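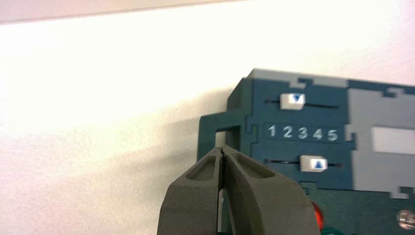 Home News Minutes Trail Map Contact

Emum Lake Trail Association
Minutes of the regular meeting, December 14, 2021
Held at Mowat Hall, lower room

The meeting was called to order once a quorum was confirmed. The minutes of the previous meeting were approved with one correction: the culvert mentioned under old business is on the north loop, not the south loop.

Finances
The balance in the operating account is $1,826. The bill for fall mowing has been paid. The insurance renewal has not arrived and will be paid when it does, without coming back to a meeting. Dues notices will go out with the next mailing. Dues stay the same.

Trail conditions
The stretch behind Toditell Road is soft and has been getting worse at the low spot by the split rail fence. Bikes are going around it and widening the path. It was agreed to lay gravel over roughly 60 feet and to put brush along both sides until the grass comes back. The landowner has been asked about truck access from the road and is fine with it as long as the gate gets closed.

Two trees are down on the north loop. One has been cut through. The other is hung up in a larger maple and will be left for someone with the right equipment. Tape is up, and walkers should use the lake path for now.

The culvert was cleared of leaves after the last storm. It will need to be looked at again before the ground freezes.

Trailhead signs
Visia sent a revised quote for replacing the trailhead signs. It covers the posts but leaves out installation. Members asked for another price with the map panel on one side only. The lettering will be cream and larger than on the present signs. For the background, the preference was for a matte finish in a muted olive close to the two fingers in the photo, a color that reads almost gray-brown in warm light. Corners are to be softly rounded in the same way. The question of a dog rule on the sign was tabled.

Motion to accept the Visia quote, subject to the change in the map panel. Seconded and carried.
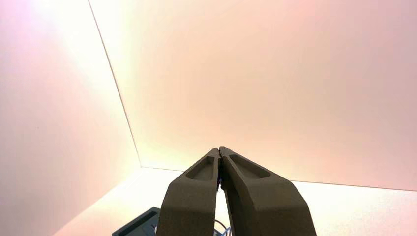 Parking
Cars have again been left on the grass at the Toditell Road lot. A row of rocks along the edge was suggested, and so was a rope. Rocks were thought to be a problem for the mower. No decision.

Spring walk
The spring walk will be in May, on the lake path, with the north loop as an option if the hung tree is gone. Coffee as usual. The hall needs to be booked early this time, as last year the lower room was taken.

Other business
The key to the tool shed is missing. Anyone who has it should drop it in the box at Mowat Hall. A new lock will be bought if it does not turn up before the next meeting.

The meeting was adjourned.

Share 3 Comments 2

This site uses cookies. By continuing to browse you accept our use of cookies. OK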